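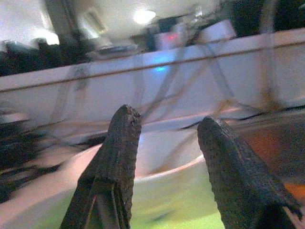 Slide 1: Before the talk

Start at 2. Title stays up while people sit down. I'm Ruben Willems, and the subject is looking after the kitchen at Orkville: counter, sink and floor.

Say who the talk is for: anyone on the Sunday rota. Ask who has done a shift already. The handout is by the door.

Slide 2: Counter and sink

Dishes go to one side before anyone wipes. Work from the back of the counter to the front edge, then do the sink last. Rim first, then the corners of the basin. Allow some 45 minutes for the whole room.
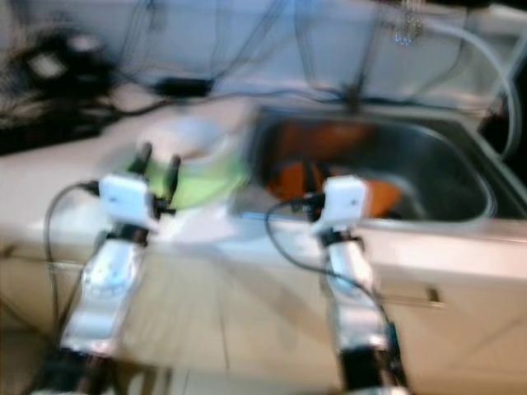 Counter with a green dish and the steel sink.

Pause for questions on cloths. Blue for the counter, yellow for the sink. Spares are in locker 723.

Slide 3: Floor

Polished tiles show every streak. Sweep, mop with very little water, then go over it with a dry cloth. Check the shine from low down, looking towards the light. Grout lines get a soft brush once a month.

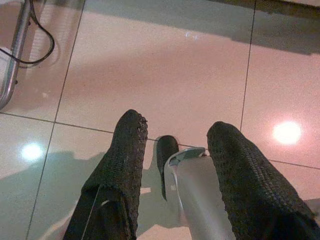 Photo: Verbruggen / Iletti

Mention the Illov cleaner here. One capful to the bucket, no more. If the tiles feel tacky, rinse and start again.

Slide 4: Shoes

Closed shoes on the tiles, please. No socks. Walk backwards to the door as you mop.

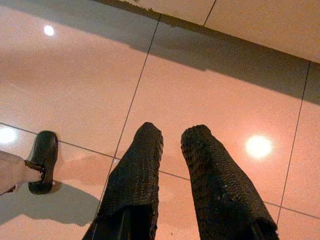

Orkville Housekeeping Team

Leave this one up for questions. Rota sheet goes round now, 29 slots to fill by March.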